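4.2 What people meant by "a pattern"

Before we come to the sorting results, we should say a little more about the words our respondents used, as these gave us more trouble (and, we admit, more pleasure) than any other part of the study. We had gone to Traltholm expecting that everyone would more or less agree on what counts as a patterned surface. The first mailing, sent out in April, asked people to walk through their own homes and write down every pattern they met along the way. We received 127 booklets, of which 89 were complete enough to use, and they were a joy to read.

Almost everyone began with flowers. Wallpaper, curtains, oilcloth, the good plates — these came first, often with a line or two about who had picked them out. Stripes came later, and usually only when they were printed or woven. A ribbed or grooved surface, where the lines come from the shape of the material, was left out of most booklets altogether, even by people who had just described a striped towel hanging next to it. Wire racks and window screens fared worse still. One respondent from the Tumum side of the river wrote, "I suppose the radiator is stripes, but I would never say so to my sister."

We found this charming, and also useful. The older Toller scheme puts printed, raised and open patterns together in one class, on the grounds that the eye meets them all as repeats. Our respondents plainly did not talk that way. For them a pattern was something added to a thing by a person who wanted it to look nice, and a grid or a rib was simply how the thing was made. We have therefore kept the three kinds apart in what follows, using the terms printed, ribbed and open (see Figure 5).
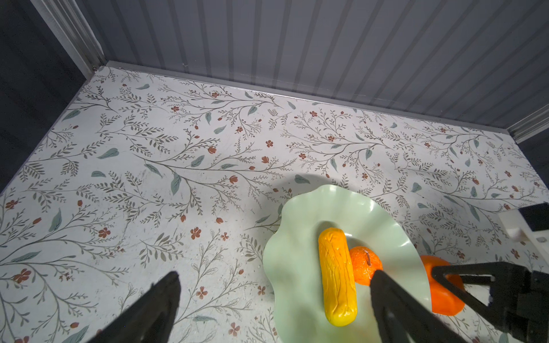
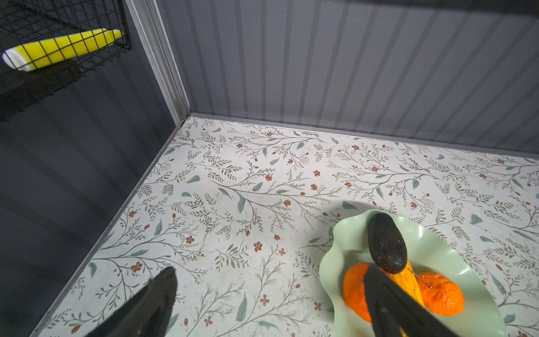

Figure 5. The three kinds of repeat. First panel: printed (leaves and small rust-red flowers), with ribbed behind. Second panel: open (black wire mesh), with ribbed on the back wall.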